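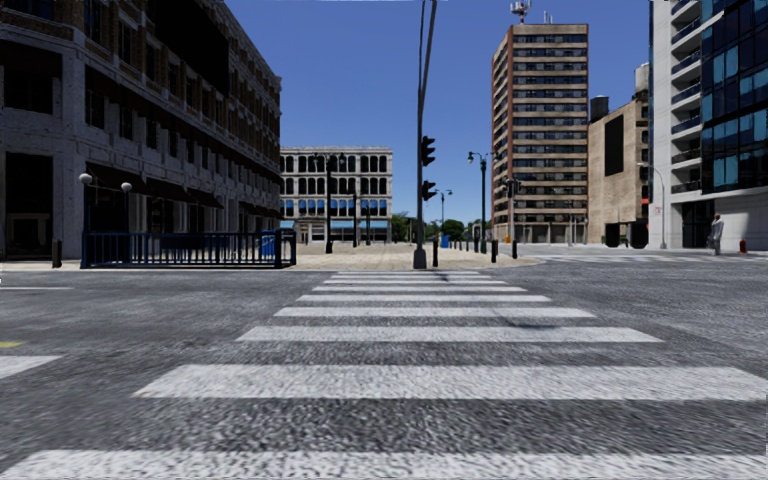
Crosswalk runs, part two

February went almost entirely to street crossings. I'm building a small delivery robot in my spare time, and the part I'm working on now is getting it to find a crosswalk, line up with it and go over to the far curb. It learns from examples, so somebody has to make the examples. For now that is me and Shigeru Kobori, steering with a gamepad in a simulated city.

The project is called Runa. Every run is saved as a folder with the camera view, the steering commands and the position at each step. I start the robot near the middle of the road or just off the curb, drive it to the other side and stop on the pavement. Then I reset and do it again from a slightly different spot.

We have 247 runs now. I threw out 44 of the early ones. Most of those were my fault -- I drove in a perfectly straight line every time, and the model learned to go straight and do nothing else. The first time it drifted left it just kept drifting. Vaughan Nepia had warned me about that and I didn't listen.

So now we make mistakes on purpose. I let the robot slide toward the edge of the stripes, start recording, and steer it back. These recovery runs are dull to make and take longer to check, but they helped more than anything else I've tried. Shigeru does them better than I do. He is slower on the stick and his corrections come out smooth, while mine look like someone dodging a bee. 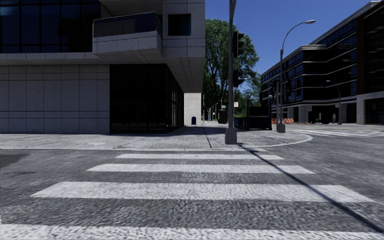

The other thing I've been adding is variety at the far side. A model that always ends up facing the same building will start steering by the building. We approach different corners now, at different angles, and I keep one corner out of training completely so I have somewhere to test.

Shadows are still a problem. A dark line across white stripes can look like a gap in the paint, and the model sometimes slows down for it. I tried changing the sun angle between runs, 4 settings in all. It still slows down at the lowest one. I'd like to record more there before I start changing the network.

Labeling is simple so far. Each run gets a start type, a corner name and a pass or fail. Shigeru wants a third grade for runs that reach the curb but wander on the way. I've been marking those as passes, and I'll probably have to go back through them.

Next up is crossing with people walking. I haven't recorded any of that yet.

Contact | Copyright Runa project notes | Back to top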